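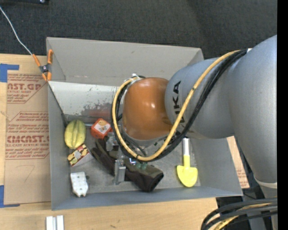
Roboterarm über einem grauen, oben offenen Behälter

Cestex ist eine Marke für Schutzhüllen und Displayfolien für Mobiltelefone. Sie gehört zum Zubehörhersteller Uniyal und wurde von der Designerin Shengli Su aufgebaut. Das Sortiment umfasst zwei Reihen: Isto, eine durchsichtige Hartschale mit bedruckter Rückseite, und Mellari, eine flexible Hülle aus TPU mit erhöhtem Rand.

Die Motive — meist Tiere und Pflanzen — werden im UV-Druckverfahren aufgebracht. Isto erscheint jeweils im Mai mit sieben neuen Motiven, Mellari ist in fünf Farben erhältlich. Der Vertrieb erfolgt fast ausschließlich über den Onlinehandel.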